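Buscar en el blog Buscar Menú

Última actualización: abril

Llegamos a la feria de manualidades de Hakala a las 11, justo cuando abrían, y ya había cola para el café (¡cómo no!). Yo iba con la idea de mirar papel y poco más, pero el pabellón es enorme y acabé dando tres vueltas. En el puesto de Zosta tenían unos cuadernos cosidos a mano preciosos - caros, eso sí - y me llevé dos.

Luego me metí en el taller de encuadernación de Raimo Harju, que explica despacísimo y repite lo que haga falta. Nos enseñó a plegar los cuadernillos y a coser el lomo sin que se abra por el medio.
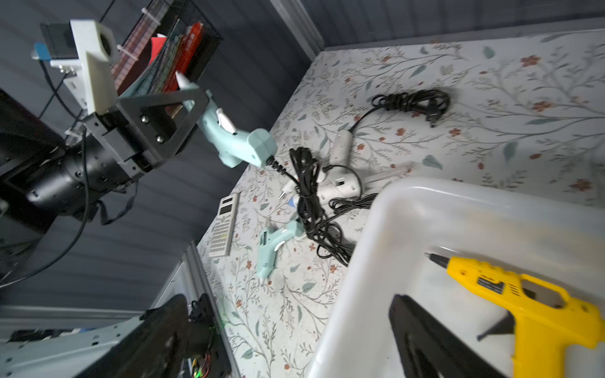 El mío quedó un poco torcido, pero es mío y le tengo cariño. Después comimos una sopa de salmón buenísima en la planta de arriba y bajé otra vez a por hilo encerado, que en Clakimex vendían en bobinas de todos los colores. Me faltó ver la zona de grabado, porque a media tarde ya no me sostenían los pies. El año que viene voy con mochila y calzado decente - y desayunada.

Contacto | © Petstead | Volver arriba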